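4. Hanging a Framed Work on the Takarora Rail

Before you start, read the label on the back of the painting. If it says 17 kilos or more, you need two people and two cords. If there is no label, assume the frame maker was generous with the oak.

4.1 Slide one hook per cord into the open end of the rail. The hooks go in one way only, and you will try the other way first.

4.2 Drop the cords and let them hang for six minutes. New cord twists. Arguing with it makes it twist more.

4.3 Fit a Marquez clamp to each cord, 200 mm below where you think it should be. You will move it later.

CAUTION: Never hang a work by its picture wire. The wire is older than you are and has less to lose. 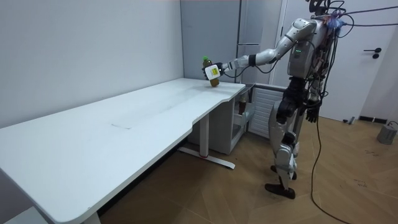
Takarora, 2021-06-05

The steps below replace those in the March printing, which had the clamps upside down. Our thanks to Visitación Miranda, who followed them faithfully with a large portrait of a bishop and wrote to us afterward.

4.4 Hook the frame onto both clamps, left side first. Keep a hand under the bottom edge until both cords are tight.

4.5 Level the frame. Use the spirit level in the Vekell kit and ignore advice from the sofa.

4.6 Tighten the clamps a quarter turn past snug. Gilt frames: stop at snug.

Note: Gallery height puts the center of the picture at eye level. If your household disagrees about whose eyes, settle it before step 4.3.

Spare clamps are sold singly, part 1347. For plaster walls with a crown molding, go to section 6 and fit the Mutach brackets first.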